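Boxes on the benchtop — where does everyone put theirs??
Home storage > Kitchen & pantry

rinseki
Unpacking shopping and sorting cupboards at the same time, bad idea. Big yellow box, little light blue one, the first up in the air over the black marble-look bench, the second sitting on it, and I've got 45 cm of shelf to work with. Keep boxes or tip everything into tubs?
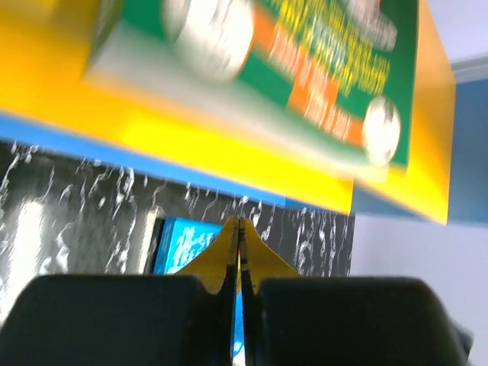 Ayman K
Tubs every time. Cardboard wastes so much room once it's half empty. I did the whole pantry in December, square ones, clip lids. Got a full shelf back.

nermina_d
Disagree. Tubs are fine til you need the cooking time or the best before and the box went in the recycling a month ago. Keep the boxes, stand them on end like books. Done.

Ayman K
Cut the panel off and stick it in the tub? Takes 3 seconds

nermina_d
And then you've got a tub full of flour and soggy cardboard. No thanks

Minoru O.
Depends on depth of the cupboard imo. Ours is 17 cm deep, big boxes only go in sideways and block everything behind. Small ones are fine as they are. So — tubs for the big stuff, boxes for the small. Not that hard

rinseki
ok that might work. Mine's deeper than that, but the hinge side is useless, door doesn't open all the way. Anyone used the Ikden tubs? Neighbour swears by them

Sayaka H
Had Ikden, lids went cloudy in the dishwasher. Swapped to Flalus, bit dearer but the lids are still clear. Measure the shelf height BEFORE you buy, I took seven back

Ayman K
Flalus lids are a pain to get off though. My mum can't open them at all

Sayaka H
Mine loosened up after a few washes. Run the seal under warm water first

nermina_d
Or keep the box it came in, costs nothing, opens fine. Just saying

rinseki
lol ok. Going with Minoru's way, will try two tubs first and see. Also need to wipe that bench down, black shows every single crumb — whoever picked it never made toast

Minoru O.
Microfibre cloth, barely damp, then dry it off straight away. Spray leaves steaks

Minoru O.
*streaks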